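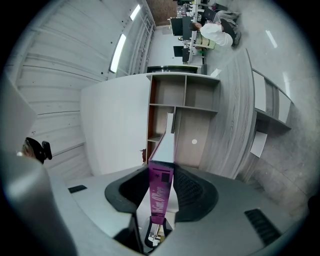

4.2 Grasp state estimation

The planner needs to know if an item is held before it commits to a shelf approach. We take this from the wrist view alone. Fig. 3 shows a narrow box between the two finger pads, with open shelving behind it. The pads stay at nearly the same place in the image, so we crop a fixed region there and pass it to a small classifier trained on 3000 labeled crops.

The classifier runs at every control step. A change of state is accepted only after two matching outputs in a row - a single output never triggers a release. The cubby detector runs as a separate process, on the full image, and its latency was 46 ms on the Testa controller. When the two disagree on timing, the planner uses the older stamp and replans from there.

Fig. 3. Wrist view with a box between the finger pads.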